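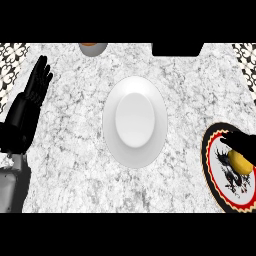
Ludmila thinks I should leave the countertop until the spring and do the floor first. She said so on the phone before I had my shoes off. Her point was that a floor is a bigger mess than a counter, and whoever lays it will drop something on the counter if the counter is already in. I said the Flindwood yard has the marble on hold for me only until the end of next week. She said then let them sell it, there is always more marble.

28 September 2019

I slept badly and got up before six. Rain until eight, then gray. I made oatmeal and ate it standing by the window, as the table is covered in tile samples and I don't want to mix them up again.

I drove out to Flindwood in the morning. The road past the mill is still down to one lane and I waited through the light twice. At the yard they let me look at the piece again. It is white with gray veins and I still like it, though under the shop lights it looked yellower than I remembered. I asked about sealing. The man said once a year, and to wipe up lemon juice and vinegar right away. I asked what happens if you don't, and he showed me a dull patch on the front desk the size of a half dollar. He said people either stop seeing it or it drives them crazy. I think I would be the second kind for a year and then the first.

The price with cutting is 1106 dollars, plus 220 for delivery. I had 180 in my head for delivery but I can't find where I wrote it down. Birkby quoted less for the stone, but they want me to pay for a second visit to measure, so it comes out close to the same. I wrote both on the back of the electric bill and will type them up tomorrow.

On the way home I stopped at the hardware store for a putty knife and came out with a putty knife, sandpaper, a bag of birdseed and no light bulbs. I will have to go back for the bulbs. The hall has been dark since Mom's birthday.

Lunch was soup from the freezer, the bean one. Too much salt. I made a note on the lid of the next container.

In the afternoon I took down the last of the old cabinet doors on the sink side. Seven screws were painted over so thick I had to dig them out, and one stripped completely. I got that one off with pliers, but I split the wood around it. It doesn't matter as that door is going to the dump anyway. Behind the corner cabinet there was wallpaper, green with small brown teapots. I peeled a strip and put it in the drawer with the house papers. Aunt Flo may know who hung it. She visited here as a girl when the Nägeli family had the place, and she has told me about a pantry that I can't find any sign of. My guess is that it was where the refrigerator is now.

Noémie Arsenault came by around 4 to return the ladder. She looked at the wall and said I should get the outlet moved before anything else goes in, counter or floor. I had forgotten about the outlet. It sits too low for a backsplash, and an inspector would probably say something about it. She gave me the name of the electrician who did her porch. I called and left a message. She wouldn't stay for coffee, but she took some tomatoes. There are still too many tomatoes. The ones on the Flendau side of the fence have split from the rain and I'll pull those plants this week.

So the order now is outlet, floor, counter – which is what Ludmila said, with the outlet added. I called her back after supper and told her. She was pleased and tried not to sound it. Then she told me about her knee for a long time. The doctor wants her to do the exercises for another month before they talk about a shot. She does them in front of the news and says she has not heard a full weather report in weeks.

I still don't want to lose the stone. I may ask the yard if they will hold it to February with a deposit. If they say no, I'll go ahead and buy it and keep it in the garage on its edge, with blankets. Ludmila doesn't need to know about that right away.

Supper was eggs and tomatoes. Washed up in the bathroom sink again, which hurts my back. I read two chapters of the lighthouse book and couldn't say what was in the second one.

To do: bulbs, electrician if he doesn't call by noon, library book, ask the yard about the deposit, call Aunt Flo about the wallpaper.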